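Pendants within reach, please

Gudrun Halvorsen here with my June nag! We have a new rule for the arm benches, and it's a short one: if an arm has power, its pendant stays on the desk, face up, with the red stop button clear of bowls, bags and coffee.

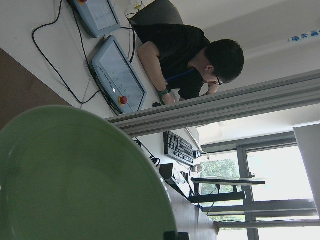
Two pendants on the desk, each with its red stop button.

Cables are my other pet peeve (sorry, I know). Before you start a run, follow each one back with your finger and check that nothing can snag. 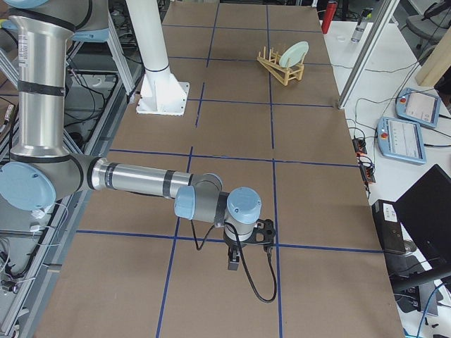

Stick to slow speed for the first 10 cycles too, even if you only moved a plate. Questions? Come find me in room 149.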